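May, notebook, planner + grasp scoring in sim

Picking up from where I left off before lunch. The kitchen counter setup loads again, the arm homes, and Reltari (our planner wrapper, for whoever reads this after me) doesn't fall over when I hand it a scene with a full counter. That alone took most of the morning. The culprit was a stale collision cache: the planner was checking against the clutter from the previous reset, so it kept swerving around an egg that had been moved two resets ago. Cleared the cache on reset, wrote a test for it, moved on. Siebe, if you see weird detours in your own branch, pull my change first before you go hunting!

Main job for this week is the held-object problem. Once the fingers close on something, that something has to become part of the robot as far as the planner is concerned, and we were attaching it with the pose from perception instead of the pose at grasp time. With small stuff you'd hardly notice. With anything long you end up with a ghost tube floating next to the real one, and the planner very proudly keeps the ghost away from the microwave while the real end swings toward it.

Cor Verbeke thought it was a frame mix-up in the wrist transform, I thought it was latency, and we were both a bit wrong (he was closer, grr). The attach call reads the object pose one tick before the gripper reports closed, and the object shifts while the fingers squeeze. So now I wait for the closed flag, re-read, then attach. Three lines of code, half a day.

Other thing on my list: the grasp scorer. It likes the tops of tall things way too much. I had it sampling 4000 candidates per object and figured more would help, but it just gave me more of the same grasp. Dropped it to 2400 and spread the approach angles out wider, and the candidate list looks a lot healthier. Planning time per query is also less painful, so I'm keeping it.

Two renders from the counter scene:

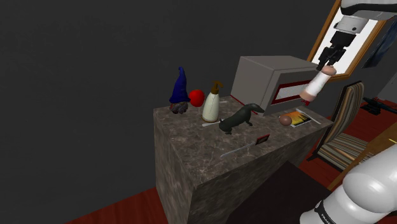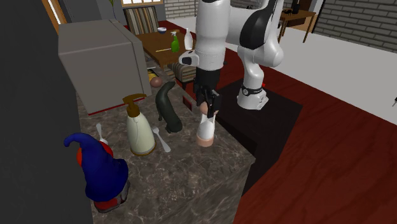
Counter scene, robot arm. First: object held at a diagonal, low end pointing at the microwave. Second: gripper closed on the tall vase, rim on the marble.

The diagonal hold is the one I keep going back to. Everything about the clearance there depends on where we believe the lower end is, and the gripper itself can be perfectly fine while the object isn't. I've added a distance readout from the held mesh to the nearest obstacle, printed at every waypoint, so at least now I can watch the number go bad instead of guessing from the viewer.

For the vase I want a proper contact rule. Right now object-to-counter contact counts as a collision, full stop, which means any plan that starts with the object standing on the counter is invalid before it begins. Griet's suggestion is to allow contact with the support surface for the first bit of the lift and then switch the check back on. I like it, it's simple, but I need to pick the height where it switches and I don't want that to be a magic number buried in a config again – we have enough of those. Going to read it from the scene file.

Perception side, quick note for Marloes: the segmenter still merges the microwave with whatever sits right up against it. Putting the egg by its base is a nice nasty case, please keep it in the set. The gnome is fine, the hat gives it plenty of outline. The fork I don't trust at all from a low camera, it's basically a line.

Ran 100 resets with the new attach logic while I got coffee. No ghost offset in any of the logs, and I diffed the attached pose against the sim's own pose to be sure. I did get a handful of planner timeouts, all with the timeout at 30 seconds, and all with the goal behind something tall. Haven't looked into those yet. Could be the goal sampler, could be me being stingy with the elbow limits.

Still open:
– switch height for the support contact rule
– timeouts, save the seeds before the log folder gets wiped
– ask Cor Kramer if the Itent exporter can write object scale, mine comes out as one every time
– rename attach_v2 before somebody depends on it

Leaving the long batch going on the Jorkerberg machine, please don't reboot it.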